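Pralville Field Hospital Museum

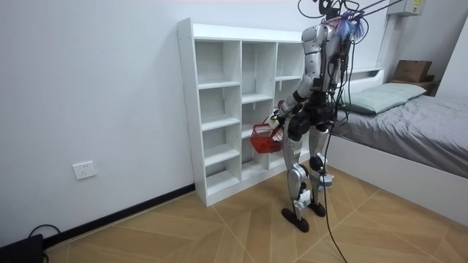 The Pralville Field Hospital Museum keeps the memory of the tent hospital that served the town of Dokdale during the border fighting, and it is run by people who grew up on stories of it. The hospital had 386 beds at its fullest and was led by the surgeon Hajnalka Kovács, a patient and much-loved woman who wrote to the family of every soldier in her care. Her letters, some 500 of them, came to the museum from her niece, Csenge Bíró. Indoors there is a room with a light wooden floor and a tall white cubby shelf — a silver-and-black humanoid robot stands facing it — while the letters themselves are kept upstairs, away from the sun. A service of remembrance is held each year on 27th May, with readings in Magyar and English, and visitors from Josside are always made welcome.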